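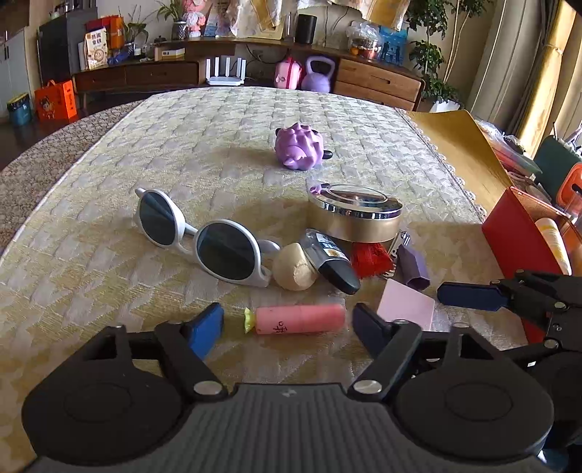 Pink tube between the pads, second gripper coming in from the right.

Sat 25 January, trial of the two-gripper kit

Weekend entry, sorry Maysoun, I know you said you'd do the write-up, but I want this down while I still remember it! We've got the Zorkometti evaluation to finish before March and so far all we had on paper was Nikzad's quote and my scribbles.

Quick version: I like these more than I thought I would. The blue pads are the best part. I was sure small household bits would be a pain (tubes, sunglasses, anything round and silly) and I've put the pads down as a plus on the sheet. The body is big though, and with two units working over the same patch you really have to think about whose turn it is. Hala Sayegh reckons we should agree on a left and a right operator and never swap. Fine by me.

Flat stuff is where I want more time.
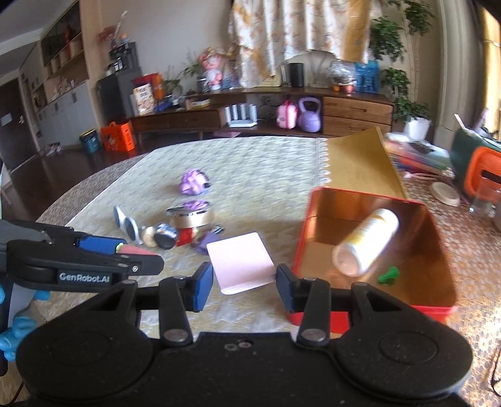
Thin paper and card need you to come in low and square, and on a soft quilted surface I find it hard to judge how low is low enough. I'd like to try the same objects on a bare bench for comparison, 20 goes each, before we score it.

Money: Nikzad wants $472 a unit on the short hire, dropping if we commit to 500 hours. Too many hours for us, I think, but Maysoun can argue with them.

To do
- ask Nikzad what spare pads cost and how long they take to ship
- check whether the Vunar software will take our folder names or if I'm renaming all 64 clips by hand (please no)
- Hala to book the bench for the next session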